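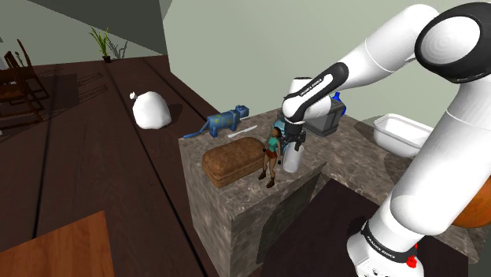
Do 56 teleop demos really teach an arm to pick up a cup?

I drove every one by hand in the simulator, cup in the same spot. The policy works until I move the cup, then it grabs air. Is more driving going to fix this?

Sumaiya Fakir
Same spot every time, so it memorized the spot. I'd move the cup each run before believing any success rate.

Holodano
just record more, I did 163

Osto
163 of what, though? I'd want to see your results with the cup moved.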